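4.2 Equipment Costs and Replacement Planning

The Fando platform was leased, and the rest of the setup was bought outright. Cables, hand parts and furniture took 65 percent of the small-items budget, well above plan. Figure 3 covers the shelf-picking task that the budget was written for.

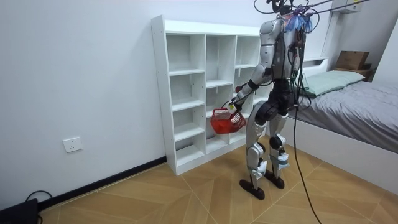

Farouk wrote in review that the lease hides the real cost, and that any lab copying this setup should price spare hands before anything else. We agree and list them separately.

Spares were ordered in two lots, the second through Hernilow at $2241.
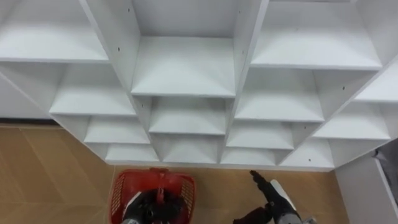

Storage and handling items were the cheapest line. We planned for 200 picking runs per quarter and set aside money for wear on whatever the hands touch. The red basket is carried by its handle, so handle failure was budgeted as a routine expense – 7 spares per quarter. The shelving has no such line.

Goods for picking were kept under a separate code. 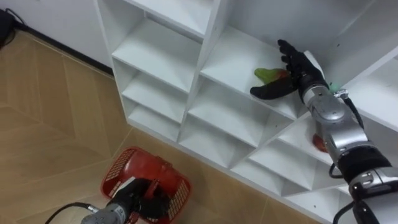 Source: Cesto project, authors' own material.

Two-handed tasks raise the cost per run. One hand holds the basket while the other works in the shelf, and both must be in service. We therefore budget hands in pairs.

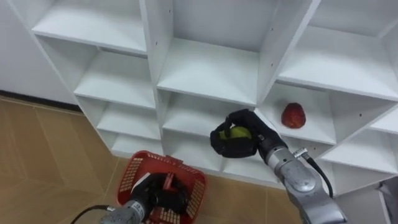
4.3 Lease or Purchase

Purchase becomes cheaper in the third year if repair costs hold steady. The lease is up for renewal in August, and we asked for quotes on both options.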